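The Year I Read Other People's Letters

In May I bought a used copy of a book called The Sturar Letters, edited by Xuelian Xu, because the listing said it was a romance and I had a long train ride coming up. It is a romance in the sense that a tax return is a mystery. What I got was 355 pages of correspondence between a surveyor and a schoolteacher in a mountain town, most of it concerning the price of lamp oil.

I loved it. I should say that early, since the rest of this will sound like complaining.

The surveyor, Lü, writes the way my uncle leaves voicemails. He announces that he is well, asks whether the other party is well, and then describes a road. The teacher answers every third letter or so, and her answers are short. On page 125 she tells him his handwriting has improved. He lives on that for two chapters. He copies the sentence back to her twice, in case she had forgotten writing it.

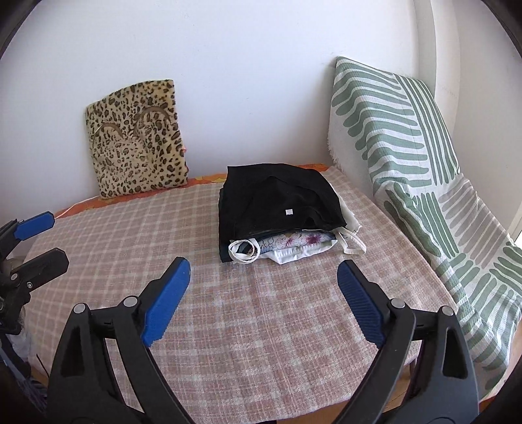 Xu's introduction is where the money went, I suspect. She argues that the couple learned how to be in love partly from letter-writing manuals, the cheap kind that gave you a model for every occasion, condolence to livestock dispute. You copied out the model and swapped in the right name. Lü forgot to swap the name at least once, and Xu gives this a footnote of great tenderness and no mercy whatsoever.

It got me thinking about my own romantic correspondence, such as it is. My husband and I have been together long enough to have a real archive, and I went back through it one evening expecting to be moved. I found "do we have rice" in several moods. I found a photo of a parking sign. A scholar of the future could get a decent article out of us, but she'd need a grant and a lot of coffee.

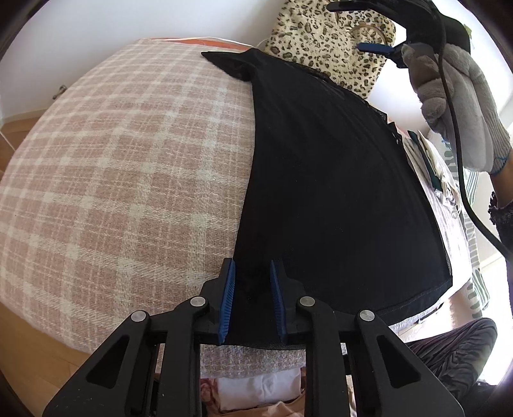
Where to find a copy

Budau put out the hardcover, and the first printing was 3,000, so it isn't rare, just badly distributed. Givolby has the paperback. Skip the e-book. The footnotes all got swept to the back and renumbered, and there are 1,076 of them, and if you tap one by accident you will never see your page again. Zhuoran Kang lent me her hardcover so I could check a few things and would like it known that she wants it back.

What I'm reading next

Kamil Jurčo wrote in to recommend a history of the postal service with "surprisingly good maps," and I have been hurt by that phrase before, but I've ordered it. After that I may try the second volume of the letters, if only to learn whether Lü ever finishes his road. Please don't tell me in the comments.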